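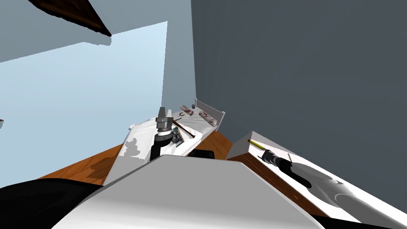

Rendered view of a table with a white cloth covering; two reddish-brown rolls at the far end.

Call for participants: household table linen wear study

Plondgate Textile Testing is recruiting households in Sturham and Curkileck for a study of how white tablecloths wear and discolour under ordinary home use. Laboratory abrasion results are already on hand for the fabrics concerned. The study will compare them with cloths used at family meals and washed in domestic machines.

What is involved

Each household receives four tablecloths, labelled on the hem, and uses them in rotation for 10 weeks. A cloth stays on the table for at least one main meal before washing. Wash at the temperature printed on the label, with the detergent supplied. Do not use bleach, fabric softener or starch. Line drying and tumble drying are both acceptable, but please keep to one method throughout.

After each wash, fill in one line of the log sheet: cloth number, drying method, any stain still showing, and any pulled thread or fraying at the hem. Ironing is optional and should be noted. Cloths must not be cut, mended or dyed during the study.

Participants attend one briefing at the Sturham office, lasting 90 minutes, and return all four cloths and the log at the end. Returned cloths are measured for shrinkage, colour change and tensile strength. They cannot be given back after testing.

Who can apply

Applicants must be 18 or over and live at an address in Sturham or Curkileck for the full period. The household needs a dining or kitchen table in daily use and its own washing machine, front or top loading. Homes that share a laundry are not eligible for this round. Anyone with a known sensitivity to enzyme detergents should not apply.

Payment

Households that complete the study receive $400, paid by bank transfer once the cloths and log have been checked in. A missed log entry does not affect payment. Those who withdraw early are paid for the weeks completed, provided the cloths are returned.

Privacy

Log sheets carry a household number only. Names and addresses are stored separately and deleted after payment.

How to apply

Application forms are available from the front counter at the Sturham office or by post on request. Include the make and model of your washing machine and the length and width of your table in centimetres. Applications close at 5 pm on the last working day of July.

Questions about eligibility: Evanthia Tsakiris, recruitment
Questions about washing and fabric care: Fotis Sarantis, laboratory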